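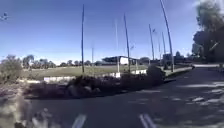 What do we do about the planted bed between the road and the playing field? Leave the rocks where they are, cut back whatever leans over the kerb, and put nothing new in until February is out.

January 31, 2022

Written up in the workshop with the heater on, second mug. The above is the answer I gave when the question came in from Retuscombe, and I am putting it at the top so that when it comes in again I can copy it.

Bed first. It is low scrubby stuff for most of its length, dark, dense, not much to look at, and it has survived everything we have done to it, including the mulch. The pale rocks are in among it near the middle. I have a note from the original planting plan calling them a "feature grouping". They are a cluster of rocks. They keep feet off the roots and I've grown fond of them.

The rounded shrub near the bend end is the one to watch. It stands higher than everything else in the bed and it is right where the bed narrows. Plan is to take it down by a third and keep the round shape, as the last person to try a flat top on it (me) was asked whether it had been hit by something.

Kerb edge: needs walking with the edging iron. The shadowed strip along the bottom collects grit and whatever the shrubs drop, and it doesn't show from the road until you are standing on it. Half a morning. Budget a full one.

The grey-green bush on the other side of the job, by the road, is not on our sheet. I have asked Clillden twice whose it is. Clillden says ours. Retuscombe says Clillden's. The bush continues to grow.

Field. Flat, wide, a bit dry in the colour for my liking. Not touching it beyond a spike and a light feed. The Ferkeso people quoted 3,000 for a full overseed and came down to 2,670 when I said nothing on the phone for a while, a technique I intend to use again. Still too much. The grass is olive and it is grass. It'll do for ball games.

White barriers, near edge of the field. Three lots of them, low, and the longest is the one tucked behind the shrubs. Want to know:

- are they fixed or just standing there
- does anyone have the paperwork (no)
- can we get the strimmer in behind the long one without moving it

I suspect the answer to the last is that you can get it in and then can't get it out. Hand shears for that stretch. Put two pairs on the trolley, the good pair and the pair everybody ends up with.

Poles. Tall, thin, not all the same height, which I had always put down to the ground sloping until I took a level out there in the autumn and found it doesn't. So they were simply put up at different heights. From the road they look like the supports for ball netting. Clillden wants them painted. I have said we do not paint anything we can't reach from the second rung, and sent the Sulemana catalogue with the page for access towers marked. Silence since. The page has the hire prices on it.

The one near the big leafy tree at the bend leans. I have written "leans" in this notebook before, so it isn't news. Will hang a plumb line off it next dry day and write the number down, then do the same a fortnight later and see whether we have a problem or just a pole with character. Nobody to work under it in the meantime, please. That includes lunch.

Road surface is not ours either, but the asphalt is patchy in tone and uneven, and the shade from the trees makes it hard to tell a stain from a dip. If you are wheeling the full barrow across, go slowly over the mottled bit. I lost most of a load of bark there and had to sweep it up in front of a bus.

Cones: 18 on the list, to go out before anyone kneels at the kerb. Cars come round that bend as if the bend were a suggestion.

Edging pins: 53 in the tin. Ought to be enough for the bed if we don't use them as tent pegs again -- you know who you are, and so does the tin.

Order of work, subject to weather and to Retuscombe changing its mind:

1. Cones
2. Kerb edge
3. Low planting, light trim only
4. The round shrub, when everyone is awake
5. Hand shears behind the long barrier
6. Plumb line on the leaner

Watering can wait. Bark can wait. Painting can wait until Sulemana answers the tower question, or until I retire.

Still need: new handle for the small rake, sharpening stone (the old one is now a doorstop and very good at it), answer about the bush.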